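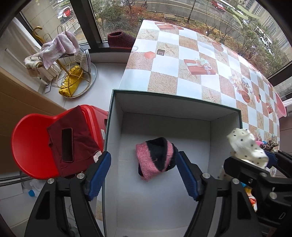

**Rivside Quarterly · No. 170 · page 2**

## Against the sorting box

I have now been told by three separate magazines that my socks would be happier in a box. A white one, for preference, with a lid and perhaps a coloured rim, so that it can sit on a shelf and look like something from a shop. One striped sock goes in, the polka dots wait their turn, and by teatime we are supposed to be new people.

I don't believe it. I have tried it twice, the second time with a Flundar set that cost more than the socks did. The boxes were well made and I have no quarrel with them. My quarrel is with the claim that a thing has been dealt with once it has been put inside another thing. The drawer I emptied to fill them was full again before the end of March, and I then had a full drawer and a row of full boxes.

Look at where this work gets done. It's the table, always, with the good cloth still on it, because the table is the only flat place in the house. A chair is pulled up and at once has a bag hung over the back of it. A plastic basin turns up. The radiator has a cloth on it, the windowsill has a slipper on it, and the box in the middle is the one tidy object in the room. The magazines would crop all that out. I think the chair and the radiator tell you more about how a household runs than any box does.

Then there is the matter of what won't sort. Socks are easy, they come in twos and they fold. The trouble starts with the small soft oddments: the hair tie, the fluffy ring, the scrap of leopard print with a bit of sparkle on it that somebody wore once to a party. Is it an accessory? Does it go with scarves? The Tristholm method, which my sister-in-law swears by, says to give each kind of thing its own home. By my reckoning that would need a cupboard the size of a bus shelter, and a label for every door.

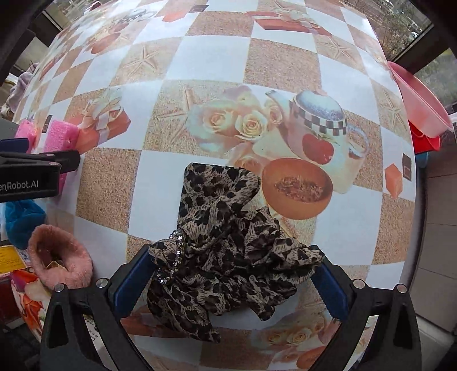 Gizella Medve wrote to me after my last grumble on this subject to say that I had missed the point, that the box is there to make you handle each thing once and decide, and that she had parted with 100 hair ties and odd socks that way without regretting any of them. I take the first half of that. Handling things is useful. But she could have done it straight from the drawer into a carrier bag and saved herself the price of the box.

What I do now is duller. Socks are paired when they come off the rack or they aren't paired at all. Oddments live in one old biscuit tin, and when it won't shut I take out whatever is on top and ask round the house. Usually it gets claimed. If it doesn't, it goes.

The Flundar boxes are in the loft, stacked inside one another. They are free to anyone who will come and fetch them.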